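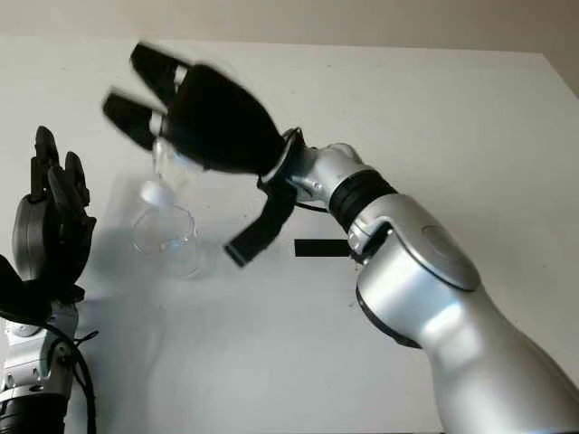
Podeck Fly Tying Evenings — Questions We Get

Do I need my own vise?
No. We have loaners. Bring your own if you like it better, clamp type only please, the pedestal ones walk all over the desks.

When is it?
Sunday, 6:30 pm, November through the end of winter. Doors open at 6. Park on the Bajwa side, not by the loading ramp.

What does it cost?
30 dollars for the season, hooks and thread included. Feathers and fur extra if you go through a lot of it.

I've never tied a fly. Ok?
Fine. Start with Anum Soomro's group. First night is a plain woolly bugger, size 8, olive. You will crowd the eye of the hook. Everyone's does the first few times.

Which thread?
6/0 for beginers. 8/0 once you stop snapping it.

My head cement has gone thick. Toss it? 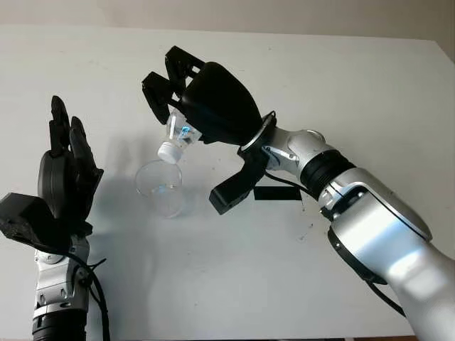 Not yet. Add a few drops of the right thinner, cap it, roll it between your palms, wait ten minutes. Water based cement takes water, solvent based takes its own thinner — don't mix them up. Go slow with it. Tip a big bottle straight over the opening, like the clear one held over the plastic cup up there, and you get a glug, and a glug is too much for a half ounce jar. Use a dropper. If it's stringy after two tries, then toss it.

Can I dye my own feathers?
Yes but do it at home. Wash them first, dish soap, rinse twice. Ehsan Lashari has a sheet on dye times, ask him for a copy.

Do you sell flies?
No. The swap box has 472 in it as of last count, take one leave one. Barbless only.

Is there a river trip?
One in spring. 44 places, goes fast. Email Ghazala Qureshi and say if you need waders, and teh size. Boot size too.

Can kids come?
Ten and up with an adult. Safety glasses on, no exceptions.

Lost something?
Blue bin by the door. Scissors mostly. Put your initials on yours.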